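Search this blog Search
Home | Projects | Parts Bin | About | Older Posts

The week my gripper stopped letting go

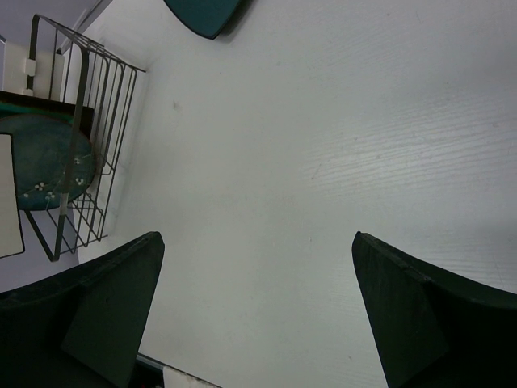 The wrist camera's view: fingers open, rack and flowered plate on the left.

So I've been teaching the arm to load a dish rack. If you've been reading along you know this has been going on since March, and you also know I said in the last post that the hard part was over. Ha.

The plan was simple. Pick up a plate, carry it to the rack, lower it into a slot, open the fingers, back away. Then take it out and do it all over again. I do 40 of those in a sitting, write down how many worked, and go eat something. By the end of last month I was getting through whole sittings without touching anything except my coffee, and I was feeling pretty smug.

Then the arm started keeping the plate. It would go down into the slot, the log would say OPEN, and the fingers would stay shut for a beat too long. The arm, which believed the log, went ahead and backed away with the plate still in its grip. The first time it happened the plate dragged along the wires and made a noise I felt in my teeth. The second time it picked up one side of the rack and I hit the stop button so hard I bruised my palm.

I want to say I handled this in a scientific way, but what I did first was blame the software. I run the arm off a controller called Garg (a friend's project, very nice, terrible manual) and I had updated it a couple of days before. So I rolled it back. Same thing. I rolled back my own code too and lost an evening to that, plus one change I liked and hadn't saved anywhere. Same thing again!

Next I blamed the camera. My release step checks the wrist view to see whether the fingers look open before the arm moves, and I figured the dark green fingers were getting mixed up with the dark teal plate. They're really close in color if the light is bad. I still think that's a fair worry, but when I went back through the saved pictures, the check wasn't even running. I had switched it off weeks ago to save time and forgotten. Past me left a note in the code that said "turn back on later." Thanks, buddy.

With the check back on, I could at least fail safely. The arm would say open, look, see that the fingers weren't, and sit there waiting for me. Much better than flinging dinnerware. I did a long run like that over two nights, 189 releases in all, and it stalled on 8 of them. Every one of the stalls came late, after the gripper had been working for a good while. Nothing in the first stretch at all.

That got me thinking about heat, and I finally took the cover off the gripper. It's a Musten, the small one, bought used from a guy in Satilville who was clearing out his garage. Inside there's a little gear that pushes both fingers, and the grease on it had turned into something like old chewing gum. There was also a tiny crack in the gear's hub. Cold, it held fine. Once things warmed up, the crack must have opened just enough for the gear to slip on its shaft, so the motor turned, the motor's sensor said "yep, moved," and the fingers didn't. The log was telling the truth about the motor. It just had no idea about the fingers.

I ordered 2 new gears from Usitz (one to fit, one for the drawer) and they came faster than I expected. Cleaned out the old gunk with a toothbrush, which is now a shop toothbrush forever, put in fresh grease, and closed it up. I've done three sittings since then with no stalls. I'm not calling it fixed until I've done a bunch more, preferably on a hot afternoon.

A few changes I'm keeping no matter what:

The finger check stays on. It adds a little wait to every release and I don't care anymore.

The back-away move starts slow now. For the first inch or so it creeps, and if the arm feels any pull it stops dead. If I'd had that from the start, the rack would never have gone for a ride.

The stop button has moved to my side of the table. It used to be behind the arm, so I had to reach past a moving robot to stop the moving robot. I have no defense for this. If yours is set up that way, please go move it tonight, I'll wait.

Also I'm logging motor temperature now, which the Musten could report this whole time if I'd read past the second page of the manual.

Next up is bowls, assuming the gear behaves. Bowls don't want to stand up in the slots the way plates do, and I have a half-baked idea about tilting the wrist on the way down that I'd like to try before I talk myself out of it. If anybody has run one of these grippers for a long time and knows how often the grease should be changed, leave me a comment, because the manual doesn't say.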